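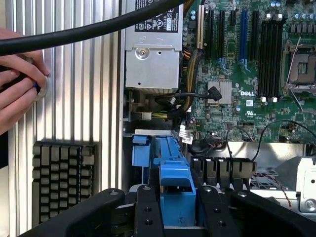
Kumiko Tsuji said in her interview that she would have given her old desktop away years ago if someone could have told her, in words she trusted, that her tax records were no longer on it. Answers of this kind came up in every town we visited, and they changed how we read the survey data in the previous section.

Figure 3. Inside an opened Dell desktop computer, with the power supply at upper center.

4.2 Reasons for keeping computers that are no longer used

The 1193 households that returned the long form reported 1486 computers that had not been turned on in the past year. Most were kept in a closet, a garage, or under a desk that was still in use. We had expected cost to be the main reason, given that Akavthorpe charges a drop-off fee for electronics and the two neighboring towns do not. The fee was mentioned, but it came well behind worry over personal files, which was named as the main reason by 36 percent of households. The share was close to the same in all 3 towns.

Desktops and laptops were kept for different lengths of time. Laptops tended to be passed down inside the family, often to a child, and left the house only when they failed. Desktops were more likely to be set aside while still working. Several people told us they meant to take the drive out themselves and had not gotten to it. A desktop case such as the one in Figure 3 can be opened at home, but few of the people we talked to had ever done it, and some were not sure which part held their files.

Przemysław Jabłońska, who answered the long form and also sat for an interview, had three machines in his basement. He described the oldest as "a filing cabinet I lost the key to." He had called the Willems repair shop to ask what it would cost to have the drives wiped and was quoted a price for each machine. He decided to wait. When asked what he was waiting for, he said he did not have a good answer.

The two take-back programs in the area handle this concern in different ways. Trendar gives a printed receipt that lists the serial number of each drive. Mulex accepts whole machines at the curb and posts its wiping policy on its website. Households that had used Trendar mentioned the receipt without being asked. Those that had used Mulex rarely knew that a policy existed. Our sample of program users is small, and we did not ask them to compare the two, so we treat this difference as a question for later work.

A second limit has to do with timing. The long form went out in August, when many families were buying computers for school, and old machines may have been on their minds more than usual. The short form, mailed in winter, did not ask for reasons and cannot be used as a check.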